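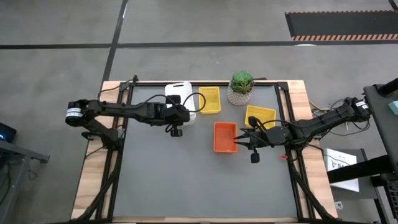

Small yellow basket, orange bin, succulent, all waiting for a system

Baskets: sort by color or by what goes in them?

I have some 15 little baskets and bins, mostly mesh, in yellow, orange and white. They were meant to bring order to the craft table. So far they have brought baskets. My husband wants yellow with yellow. I want to know where the tape is. Who wins?
Posted by Cavberg

Heledd Rowlands
You do, sorry to him. Tip everything out first and leave the baskets empty until the piles make sense.

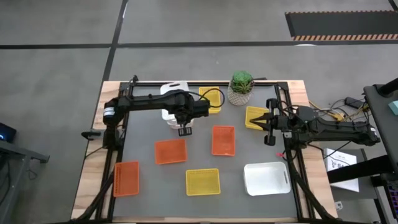
Then give each pile one basket, the smallest it fits in. Mesh is fine for yarn, markers and tape. Anything like beads or pins belongs in a solid white bin, unless you enjoy crawling. Keep 2 baskets spare and hide the rest, or they'll fill up with receipts by October. Color can come in at the end: orange for his stuff, yellow for yours. He'll think he won.

Samuel
just get a drawer

Cludar
I did it by color for 3 years. It looked great and I bought four pairs of scissors. Labels helped a bit. Also, move the plant before you start tipping things out. Ask my carpet. 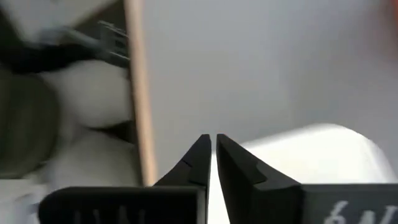
Something white and round, a little orange in the corner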